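Humlow Parts Tray Set, two years on

I bought the Humlow tray set from Pisach Auto Supply for a brake job on my van, and it has been on the bench ever since. It cost $20 on sale. You get one round magnetic tray, two long plastic ones and a mat with raised edges.

The round tray is the best piece. It holds a full set of 14 mm caliper bolts upside down, and the rubber on the bottom hasn't marked the fender. The magnet is strong enough that you have to slide small washers to the rim to pick them up.

The long trays are thinner than I'd like. One cracked at a corner in December when I set a hub on it. Zemholm makes a similar tray in steel, but it costs more and has no dividers.

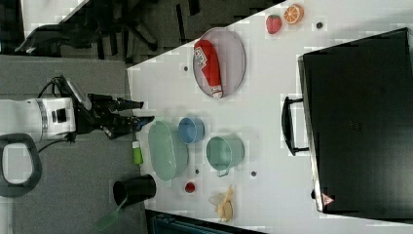
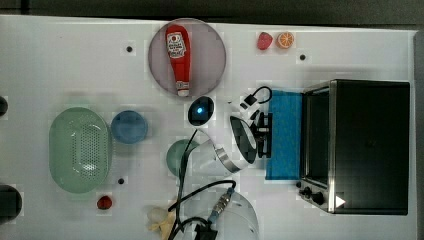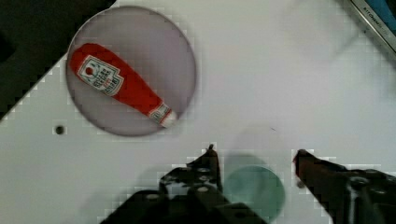 Size is the other thing to check before you order. The round tray measures 229 mm across the rim and the long ones are 251 mm, so measure your drawer first. Mine would not close over them. If you picture a ketchup bottle lying across a round plate, like the red one here, that's how a brake cleaner can sits on the round tray, and it leaves little space for hardware beside it. I keep cans on the mat now.

The mat wipes clean with a rag and dish soap. Gear oil left a dark stain that won't come out, but it still lies flat. The Khalaf mat I had before curled up at both ends the first winter.

Shipping took over a week and the box had no padding. Nothing was broken. Replacement long trays are sold singly, and I have ordered one.

I would buy the round tray and the mat again. For heavy parts, get something in steel.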